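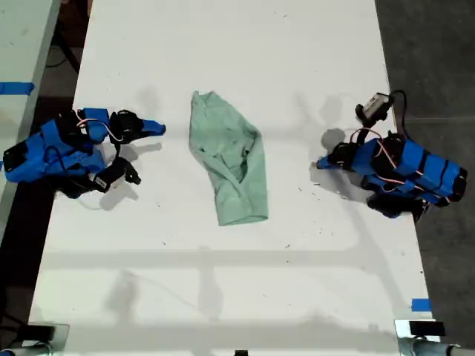

Two tabletop arms on either side of a green cloth. Draltdale is planning its equipment budget for a second round of folding stations.

Draltdale linen service weighs 3D-printed arms against a single larger machine

By Mylene Sebastian

The Draltdale Linen Cooperative will decide next month whether to spend its equipment money on more small robot arms or save for one industrial folding machine, members were told at a planning meeting on Tuesday.

The cooperative washes and folds towels, gowns and table linen for clinics and small hotels in the Draltdale area. It set up its first two-arm folding station last year. The question now is what to buy next, and how much to keep back for repairs.

Operations manager Dagný Kirkegaard presented two plans. The first would add three more two-arm stations, each on its own table, along the back wall of the sorting room. The second would put the whole amount toward a used feeder-folder and leave the present station as it is until the machine is paid off.

Kirkegaard told members she prefers the first plan but would not call it the cheap one.

"The arms are the small part of the bill," she said. "You have the tables, the clamps, the cameras, a computer for each pair and somebody's hours to set it all up. When we did the first one we budgeted for arms and then spent the spring buying everything else."

The arms have bodies made from 3D-printed parts, with servo motors at the joints and a small camera near each gripper. Kirkegaard said printed parts can be replaced in a day by Tokarz, a print shop two streets from the laundry. Motors take longer. Her plan sets aside $770 for spare motors and $500 for printed parts, wiring and cable ties in the first year.

Another $1,000 would go to electrical work. The sorting room has too few outlets on the back wall, and the building's owner has asked that no extension cords be used there.

Gaëtan Masson, who runs the evening shift, asked how many towels the current station gets through. Kirkegaard said its best shift so far was 106 hand towels, all of one size. A person at the next table folds far more than that. She said the station is used for hand towels and small cloths only, and a worker still checks each stack before it is wrapped.

Masson said he would like to see that number go up before the cooperative buys three more.

"I don't mind the arms. They do the dull stuff and they don't get in the way," he said. "But if one station is slow, four stations are slow and take up the back wall."

Josée Petrenko, the bookkeeper, said the folding machine has its own hidden costs. The model under discussion needs a wider door than the sorting room has now, plus a service contract. It would also have to run most of the day to pay for itself, and the cooperative does not have that much flat linen in the winter months. She asked for a written quote on the door before any vote.

Petrenko also recommended that the arms be written off over three years and the tables over ten. Under the current budget everything at the station is on a single line, which she said makes it hard to tell what has worn out and what was only bought once.

A third option came from Da-eun Min, who trains new staff. Min suggested buying one more station in place of three and running it on gowns, which are bulkier and take workers the longest. If it can't handle gowns by the end of summer, she said, the money left over could still go toward the machine.

Several members spoke in favor of Min's idea. Kirkegaard said she would price it, but warned that shipping is charged per order and buying the stations one at a time would cost more in the end. She said gowns may also need a larger table than the white ones the cooperative prefers.

Software is a further cost under any plan that includes arms. The cooperative uses a package called Vonia to record workers guiding the arms through a fold and to train the station from those recordings. The license is charged per station and comes up for renewal in February. Petrenko said the renewal should be in the equipment budget this time and not in office supplies, where it ended up last year.

No jobs would be cut under any of the plans, Kirkegaard said. Two positions on the evening shift are open and have been hard to fill.

The cooperative's sister laundry in Prollgate has been invited to share the cost of spare parts if it sets up a station of its own. It has not yet replied.

Written quotes are due to Petrenko before the next meeting, where members will vote. The meeting is open to all staff and starts after the day shift in the break room.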